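Home | Jobs | Calls | Contact
Print this page | E-mail this page
December, by Veerle Geerts

People wanted, Kellonmont. Desk-tidying tasks with hand-held grippers, so the Esturix model has examples to learn from. Pens, notebooks, that sort of thing.
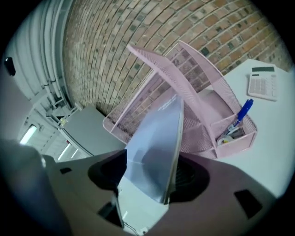 Sessions are 60 minutes, 2 per visit. No experiance needed. Steady hands, either one. Paid same day.

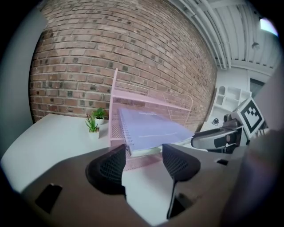
Elsie Treloar says the first session is slow and your wrist gets tired, second one goes much easier. Write to Derek Sedgwick to sign up.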